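Statden Grasp Study - Frequently Asked Questions

Maintained by Anca Iordache. Last revised in October.

What is the study about?

The study measures how well a grasp policy trained on wrist-camera video handles thin, flexible objects. Most published grasp work uses rigid items such as blocks, cups and boxes. Stems, leaves and sheet material bend under contact, cover one another, and change outline when the viewpoint moves a short distance. The method, called Barbu, predicts a grasp point and a closing angle directly from the wrist view, with no object model and no depth sensor.

Where does the training data come from?

All episodes come from the Prilham bench and are collected by teleoperation. The current release holds 2,167 episodes. An episode starts when the operator enables the arm and ends when the gripper opens after a placement or when the operator aborts. Aborted episodes are kept and flagged.

Why artificial flowers?

A silk flower keeps its properties from one week to the next, while a cut flower wilts and loses stiffness within a session. The difficult features remain: a narrow stem, serrated leaf edges, and leaves that lie across the stem and hide part of it. A target point on the stem can be clear from directly above and covered after a small change in wrist angle.

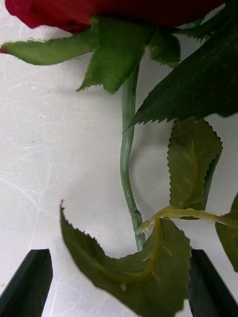
Grasp points are labeled on the stem only. A closing motion that takes in a leaf together with the stem is scored as a separate class, "stem plus leaf", and does not count as a clean grasp. Early versions of the label set merged the two, and the reported success rate was too high as a result.

How is a grasp scored?

By four labels: clean, stem plus leaf, slip, and miss. Slip means that contact was made and the object left the gripper before placement. Two annotators label each episode from the full video. Disagreements go to a third annotator, whose label is final.

What is the main result?

On the held-out set, Barbu lowers the miss rate compared with the Maveck baseline. The slip rate does not change to a degree we would report as a difference. Our reading is that the method improves where the fingers go and has little effect on what happens once they close. Slip probably needs a tactile signal, and the bench has none.

Do you filter out blurred or close-up frames?

No. At short range the lens is often nearer to a surface than its focus distance allows, and large parts of the view carry no usable edges. The first version of the pipeline dropped these frames with a sharpness threshold. That removed many frames close to contact and left the policy with gaps at the point where it needed input.

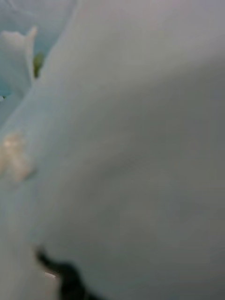 The current version keeps every frame and adds a confidence output. When confidence stays low for 12 consecutive frames, the controller holds its last commanded pose and then backs off along the approach axis until confidence recovers. The back-off distance is capped - an uncapped version sometimes retreated to the start position and began the whole approach again.

Does the method track the object between frames?

Only implicitly. The network receives a short window of frames and has no explicit tracker. We tested a tracker based on color and removed it. It worked on saturated targets and failed on pale sheet material, where shading from folds changes more than the color does.

How long does training take?

The released model was trained for 19 passes over the data on a single workstation. Validation loss was flat before the end, and a shorter run should give comparable results. We have not tested this on the full release.

Can I use the method with a different gripper?

Yes, with retraining. The fingers are visible in the wrist view and the network uses their position as a reference. Swapping the fingers without new data degrades the predicted closing angle first and the grasp point second.

Will there be more data?

Yes. The next release is planned at 3,000 episodes, with a larger share of sheet material. The label format will stay the same. Requests for early access should be sent to Anca Iordache with a short note on the intended use.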